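Subject: Re: [Skakholm-kitchen] Steaming corn on the cob, which pot?

On 2 January, at least in my digest, Blagoje Stoyanova wrote:
> Does anybody steam whole cobs in a small pot? My Petkov
> steamer is too flat and I must break each cob in two.
> I would like to keep them whole for the table.

Dear Blagoje, dear all,

I had the same trouble with a flat steamer and I stopped using it for corn. Now I stand the cob upright, in a deep insert which sits inside an ordinary pot with two handles. The lid does not always close over a long cob, so I cover the top with foil and press it around the rim.

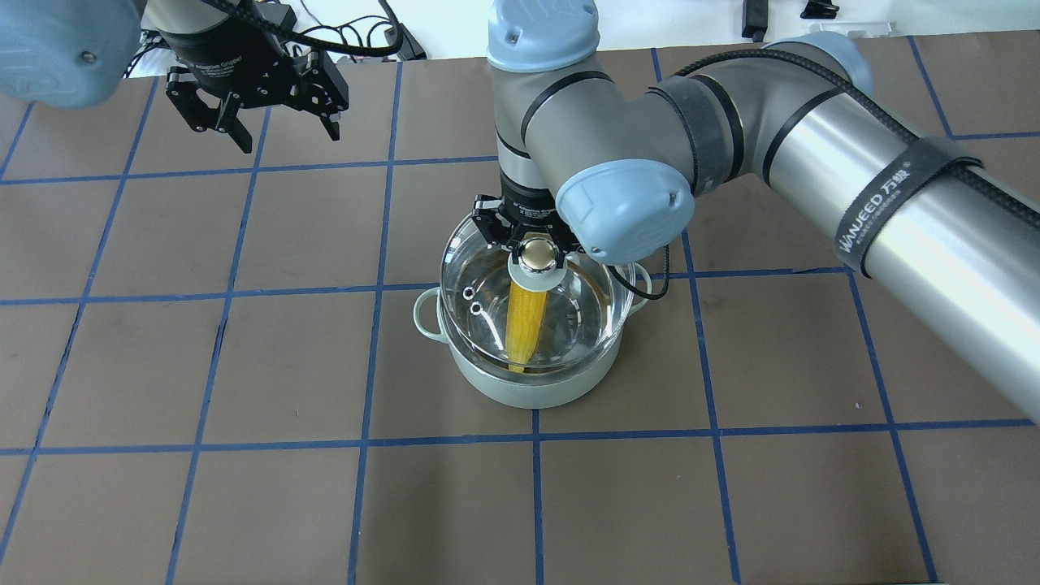 For one cob I put two fingers of water in the pot and let it boil first. Then the corn goes in, thick end down, and I leave it until a fork enters the kernels easily. With older corn I need more time – and sometimes more water, so please look at the level.

I prefer glass to metal for the insert, but it must be glass made for steaming. Mine came from the Clitamholm shop and cost 29 with the pot. Please do not put it under the cold tap directly after cooking. I lost my first one in this way.

Salt I add only at the table, with butter.

Kind regards,
Lejla Karagiannis

Recent messages in this list
Re: Plallwood chopping boards, oil or no oil?
Lids that fit more than one pot
Re: Re: Limescale in the kettle
Freezing corn off the cob
Messages in archive: 3,176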